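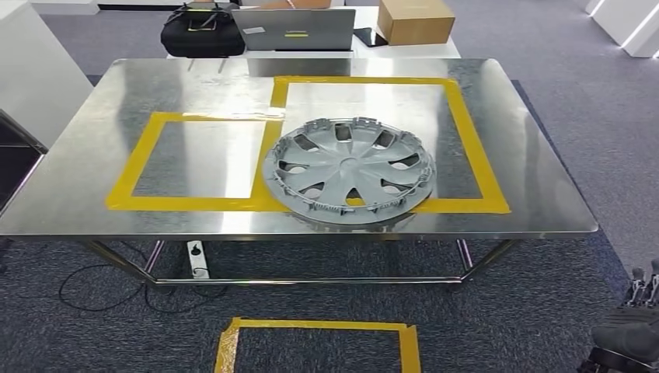
Work surfaces, according to Melur Lubis, should be marked before the first part is ever set down on them, and a student who cannot say what a line on the table means should ask before moving anything across it. Her advice was given to apprentices in the receiving room at Fesero, and it introduces the subject of this chapter.

Chapter 4
Receiving and Checking Trim Parts

Trim parts are the pieces of a vehicle that cover, protect or finish other pieces. Wheel covers, also known as hubcaps, are among the most common. They are light, they are handled often, and they are easily damaged at the edge. A gray plastic wheel cover may look sound from the front and still have a broken tab on its rim. For this reason the chapter treats the wheel cover first and returns to it in the exercises.

By the end of the chapter, students should be able to lay out a checking table with tape, place a part on it without scratching either face, inspect the spokes and the rim in a fixed order, and complete a receiving slip.

4.1 The Table

A checking table should be smooth, level and easy to wipe down. Stainless steel meets these needs, although its shine calls for some care. Overhead lights reflect in polished metal, and a bright streak seen through the openings of a wheel cover can be mistaken for a crack or a chip. Students should look at the part from at least two sides of the table before recording a fault.

Zones are marked with colored adhesive tape. Yellow is used throughout this book. Two zones are enough for most work: a smaller one for parts waiting to be checked and a larger one for the part being checked. The zones may share a strip of tape where they meet. Hand-laid tape is seldom perfectly straight, and small variations along the edge do not matter. Tape that has lifted at a corner must be replaced.

A part that lies across a line belongs to neither zone. It should be moved fully into one of them before any entry is made on the slip.

4.2 The Part

The wheel cover is first laid face-up. The inspection begins at the hub, follows each spoke outward, and ends with one full turn around the outer rim. The retaining clips and tabs at the edge are then checked one at a time. They hold the cover to the wheel, and a cover with a missing clip is set aside even when its face is unmarked.

Matte finishes are wiped with a dry cloth only. Cleaning fluids are discussed in Chapter 13.

4.3 Records

The receiving slip carries the part number, the initials of the person checking, and a single word for the result: accept, hold or return. Notes are written on the back. Kartini Pelupessy and Faizal Lau prepared the sample slips printed at the end of this chapter, and students should copy their layout until a shop form is issued.

Terms to Know

Hub, rim, spoke, retaining clip, zone, receiving slip, hold.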